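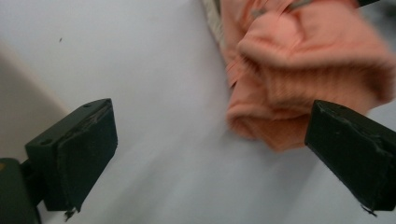

Lachsrosa, gestrickt, ohne Besitzer: Fundstück aus dem Waschkeller.

Strick sucht Anschluss: Waschkeller bei Altari richtet Fundtisch ein

Im Wohnhaus Altari ist der Waschkeller seit März um eine Einrichtung reicher. Auf einem Tisch neben der Tür liegt nun alles, was nach dem Schleudern keinen Abnehmer gefunden hat. Das prominenteste Stück der ersten Wochen ist aus lachsrosa Strick und liegt so zusammengeknüllt da, dass über seine Bestimmung bisher keine Einigkeit herrscht. Die Hausverwaltung Coltstead führt es auf ihrem Aushang als »Socke (vermutlich)«. Eine zweite Handschrift hat »oder Ärmel« ergänzt.

Der Anlass war wenig feierlich. Im Winter hatte sich der Korb für Liegengebliebenes so gefüllt, dass der Deckel nicht mehr schloss. Beim Ausräumen kamen 40 Einzelteile zum Vorschein, darunter Waschlappen, ein halber Schlafanzug und sehr viel Schwarzes, das an Füße gehört. Zwei Paare ließen sich noch vor Ort zusammenführen, der Rest wanderte auf den Tisch.

Nun gelten Regeln. Wer etwas findet, legt es ab und trägt es in die Liste ein. Wer etwas erkennt, nimmt es mit und streicht den Eintrag durch. Nach 30 Tagen geht alles Übrige an die Nähstube Drirkar, die aus Maschenware Topflappen und Kissenfüllungen macht. Eine Verlängerung ist möglich, muss aber schriftlich beantragt werden – bei einer einzelnen Socke dürfte die Hemmschwelle hoch sein.

Das Haus zählt 192 Wohnungen, was die Suche nach dem passenden Gegenstück nicht erleichtert. Die Reinigung Đàm im Erdgeschoss hat angeboten, empfindliche Stricksachen auf Wunsch in Form zu bringen, bevor jemand sie identifizieren soll. Das Angebot wurde bislang nicht genutzt. Es kostet auch etwas.

Gefragt ist der Fundtisch trotzdem. Vor allem abends zwischen 18 und 20 Uhr wird dort geblättert, gewendet und an Bündchen gezogen. Eine Mieterin aus dem dritten Stock soll dabei einen Schal wiedergefunden haben, den sie bereits durch einen neuen ersetzt hatte. Sie besitzt nun beide.

Der Waschkeller ist täglich von 7 bis 21 Uhr geöffnet. Die Liste hängt an der Innenseite der Tür, der Stift an einer Schnur.

Kontakt | Impressum | © Coltstead Hausverwaltung | Nach oben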